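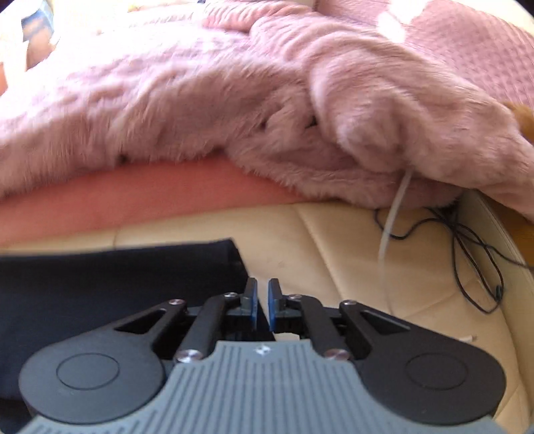

Wing-yan Kwan

Speaker notes: Soft Furnishings and Daily Order in Shared Lounges
Wimholm Residential Services, staff briefing, 4 April 2022

Opening. Thank the Shek house team for the use of the hall. Remind those present that questions will be taken at the end and that the written procedure is in the blue folder at the door.

Slide 1. Purpose of the briefing.
The lounge is the room residents use most and the room we receive the most correspondence on. In March the office logged 196 items of feedback from the three houses. A large share concerned blankets, clothing and cables left on seating. The present procedure was written when the lounges had hard chairs only, and it gives no guidance on padded seats. The revised text corrects this.

Slide 2. What is found on the seat.
Ask the audience to consider an ordinary seat at the end of an evening. A fluffy pink blanket is in a pile. There is a flat coral-colored cloth, a folded black item, and cables to one side. Each of these is handled differently, and staff should not gather them up in one armful.

Pause here. Experienced staff will say that they already know this. Acknowledge the point and continue.

Slide 3. Order of work.
Cables come first. Trace each one to its plug before lifting it, coil it loosely, and place it on the side table. Do not wind a cable around its charger.

Small fabric items come next. Fold them once and place them in the tray marked with the house name. Unmarked clothing is held for 50 days and then offered to the residents' exchange.

The large blanket is left until last. Take it by two corners, carry it clear of the seat, and shake it over the hard floor. Long-pile fabric should be folded in thirds with the pile facing inward. It should never be pushed down between the cushions, a habit the Under Street house has been asked to give up on two occasions.

Slide 4. Dark fabric on light upholstery.
Mr. Chak-lun Chung of the laundry office has asked that this point be made with some force. Dark cloth may transfer dye to pale leather, particularly when it is damp and has been sat upon. A crumpled black garment on a beige seat should be lifted straight up - not dragged - and checked for open seams and loose threads before it goes into the tray. Items that need mending go in the separate bag.

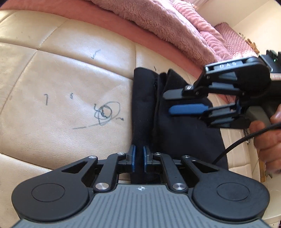 Mending is collected on the first working day of the week. Staff are asked not to pull or cut threads themselves, as a small repair can become a large one.

Slide 5. Marks on the leather.
Creases and scuffs are normal wear and need not be reported. Pen marks should be reported, including small ones such as a check mark or a single figure. Note the panel on which the mark appears, using the stitched squares as a guide, and send the note to the office the same day. Do not apply alcohol, hairspray or kitchen cleaner. The Bundetti conditioner in the supply closet is for general care and will not remove ink.

If asked about replacement: the budget line for upholstery repair this year is 823 dollars per house. Replacement is a separate request and is decided by the property office - please do not give residents a date.

Slide 6. Questions.
Expect a question on whether blankets may stay on the seats during the day. The answer is yes, provided they are folded and placed at one end. Expect a second on personal cushions, which are covered on page 2 of the procedure. Sign-in sheets are to be returned to Mr. Chung before staff leave the hall.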